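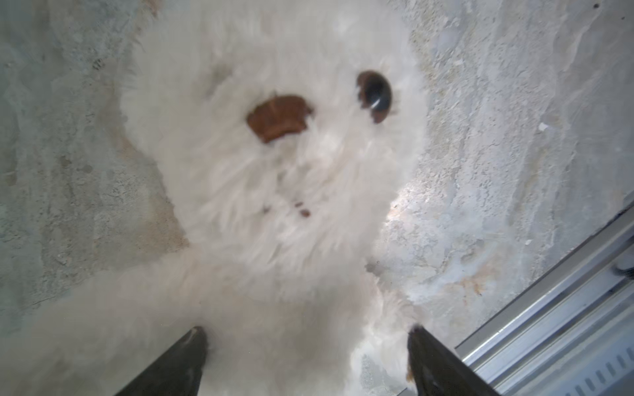 What made the arm stop with its fingers closed?
The force signal from the left finger dropped out for a moment, and the controller held the last good value until the watchdog ended the run.

Minutes of the fault review meeting, Skarutach gripping project
Date: April 8, 2019
Chair and minutes: Liette Després
Present: the Putia test group, the controller group, one person from Cestilia for safety. Tsao joined by phone for points 2 and 3.

1. Earlier minutes
The minutes from January were accepted with one correction. In point 4 it was written "cable replaced". It should be "cable ordered". The cable came later and was not yet mounted when the fault happened.

2. The fault
The test group gave a report of the event. The program was the soft object series, which uses plush toys and other things that give way under the fingers. At cycle 2,209 the arm closed on the object, and the gripper did not answer to the open command. The fingers stayed closed for 11 seconds. After this the watchdog cut the drive. The operator pressed the emergency stop also, but the log shows that the drive was already off at that time.

Nobody was hurt. The operator was outside the marked zone and stayed there until the air and the power were locked. The meeting noted that this was correct.

The controller group has read the log. The left finger force signal was missing for 200 milliseconds. In this case the software should go to a safe state directly. It kept the last value and continued to wait for a change, and so the open command stayed in the queue. The same thing can be found 2 times in older logs, both times so short that the run continued and no alarm was written.

Tsao asked if long fur can come between the finger and its pad and disturb the sensor. The test group has opened both fingers and found no fibers inside. They think the connector at the wrist is more likely, because the signal comes and goes when the cable is bent by hand. It was agreed that the fur question stays open until it is tested with the new cable. Tsao would like this to be written clearly, as the finger pads are their delivery.

3. Safety
Cestilia reminded that the watchdog is a last protection and must not be used as the normal way to stop. A finger that stays closed is one kind of danger when it holds a soft toy and another when it holds a hand. The risk sheet gives the entry "gripper does not open" a low grade. Cestilia does not accept this grade any more — it must be changed before the next run with an operator near the cell.

There was a discussion about the manual release. The key for it was in the office and not at the cell. The test group said that it was moved there after the last cleaning. It was decided that the key hangs at the cell door, on the outside.

The controller group proposed that the gripper opens by itself when the signal is lost. Cestilia was against this for the general case, as a heavy object could fall. Decision: on lost signal the arm stops, the fingers hold with low force, and the operator gets a message with the choice to open. For the soft object series the low force limit is taken from the existing table.

4. Decisions and tasks
— Controller group: change the handling of a lost force signal, and write an alarm also for short losses. To be shown on the bench first.
— Putia: mount the new wrist cable and repeat the bending test, then send the old cable to Tsao with its connector untouched.
— Tsao: check the old cable and the pads, and answer in writing.
— Cestilia: new text for the risk sheet.
— Liette Després: send the full log to all present. The log in the shared folder is the short version and should not be used.

The soft object series is stopped until the first two tasks are closed. The rigid object series may go on with reduced speed and closed door.

5. Other
The test group asked for a second emergency stop at the long side of the cell. Cestilia supports this. Liette Després will ask for the price.

The next meeting will be called when the answer from Tsao has come.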